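Notas do orador: Preparar a superfície antes de dobrar
Sessão da tarde, sala 4. Duração prevista: 20 minutos, mais perguntas.
Oradora: Fiorella Valentini, Skoltberg

Diapositivo 1. Título
Apresentar-me. Agradecer a Radomír Vlček pela revisão das notas. Indicar que a versão escrita fica disponível em outubro.
Delimitar o tema: a dobragem de peças planas em mesa. Ficam fora as camisas, as meias e tudo o que vai em cabide.

Diapositivo 2. Terminologia
Definir os termos antes de avançar, porque em Brarnham houve confusão.
Bordo de referência: o lado do pano que se alinha primeiro.
Pano assente: pano pousado na mesa, sem tensão aplicada.
Folga: distância entre o pano e o obstáculo mais próximo.
Não usar "esticado" como sinónimo de "assente". Repetir, se houver perguntas.

Diapositivo 3. A mesa
Uma superfície demasiado lisa deixa fugir o bordo de referência; uma superfície rugosa prende a fibra e gera pregas secundárias. Para algodão de gramagem média, o tampo liso serve desde que esteja limpo e seco.
A cor também conta. Tampo claro com desenho irregular: o contorno de um pano claro perde-se com facilidade. Em tampo uniforme, o contraste depende só do pano.
Mencionar as paredes laterais. Limitam a abertura dos panos grandes e obrigam a decidir a orientação antes de pousar a peça.

Diapositivo 4. Posição do cesto
Dar tempo à sala para olhar. Pausa curta.
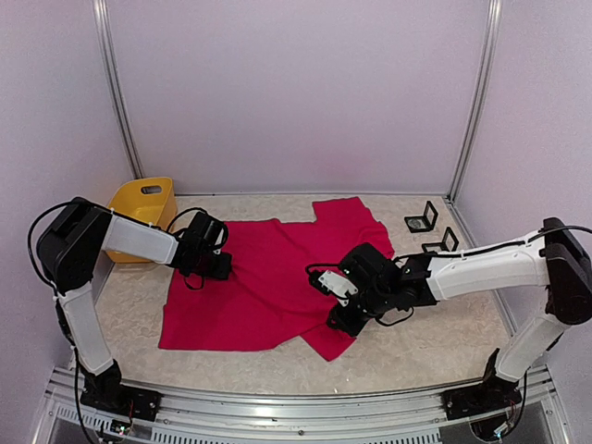

Fig. 1. Pano sobre tampo bege de padrão marmoreado, com cesto de plástico amarelo.

Ponto principal: o cesto conta como obstáculo. A folga mede-se a partir do bordo mais próximo do cesto, com o pano já assente. Na nossa folha de registo usamos 15 cm como mínimo para panos de cozinha. Para toalhas de rosto, o valor sobe para 20 cm.
Cor do cesto: preferir uma que não exista nos panos do lote. O amarelo funcionou bem com brancos e cinzentos e mal com os panos de pó.

Diapositivo 5. Sequência
Pousar o pano. Localizar dois cantos contíguos. Alinhar o bordo de referência com a frente da mesa. Alisar do centro para fora, sem puxar. Só depois fazer a primeira dobra.
Ga-eun Geum propôs alisar antes de alinhar. Testámos com o lote Tang: o bordo ficou torto em 9 peças. Mantivemos a ordem original. Não entrar em detalhe estatístico, o lote era pequeno.

Diapositivo 6. Questões em aberto
Panos com bainha grossa: o canto levanta depois da segunda dobra. Sem solução satisfatória.
Peças húmidas: excluídas do protocolo Stestuvau. Se perguntarem, remeter para Marites Abella.
Altura da pilha dentro do cesto: Žofie Kováčik tem medições próprias, ainda por rever.

Perguntas. Se faltar tempo, saltar o diapositivo 6 e deixar o contacto no ecrã.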